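Teaching a Gripper to Wait

Bonis writes the software that tells two arms when to share a table
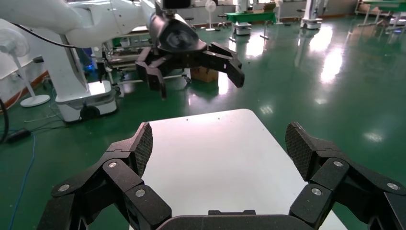
Most of the work at Bonis is about timing. The company writes planning software for pairs of robot arms, and its main product, Ratwood, decides which arm may move into a shared space and when. A single arm over a table is a solved problem for many shops. Two of them are harder, especially when both carry wide grippers. From the wrist camera of one arm, its own fingers stand spread apart over a plain white tabletop while the other arm's gripper hangs above the same table. Neither tool is small, and the angular links of the fingers stick out well past the pads. Ratwood has to know where every one of those links is before it lets anything move.

Kulap Meesuk leads the planning group. She joined when the company had 8 employees and no product, and she wrote the first version of the scheduler in one December.

"The first version locked the whole table," she says. "One arm went in, the other one waited outside. It was safe and it was very slow."

The current version cuts the space over the table into small blocks and reserves them a moment ahead of the motion. If both arms ask for the same block, the one with less room to back out goes first. The other slows down early, so it rarely has to stop. The planner runs this check every 50 milliseconds.

Perception is a separate program. Masaru Shimada, who maintains it, spent most of last year on a problem that sounds minor. Wrist cameras see their own fingers all the time, and the second arm uses fingers of the same design. Early on, the software would sometimes take the other gripper for its own and leave it out of the obstacle map.

His fix was to draw the expected outline of the arm's own fingers from the joint readings and remove only what matches. Anything left over counts as an obstacle. He tested it on 2000 recorded frames and went through the failures by hand. Glare was behind many of them.

"A shiny surface gives you shapes that move when you move," Shimada says. "I had a reflection in the obstacle map for a week before I worked out what it was."

The first outside customer is Tedesco, a packaging firm. Rosalba Ferraro runs automation there and asked for one change before signing: a log that a line operator could read. Ratwood now writes a short sentence each time an arm waits, giving the arm, the block and the reason. In its first month at Tedesco it wrote 880 of them, and Ferraro's team used them to move a parts tray that both arms kept reaching across.

Meesuk's group is now working on handovers, where the two grippers have to meet on purpose. That means switching off part of the collision check for a short time – and she has not yet settled on which part.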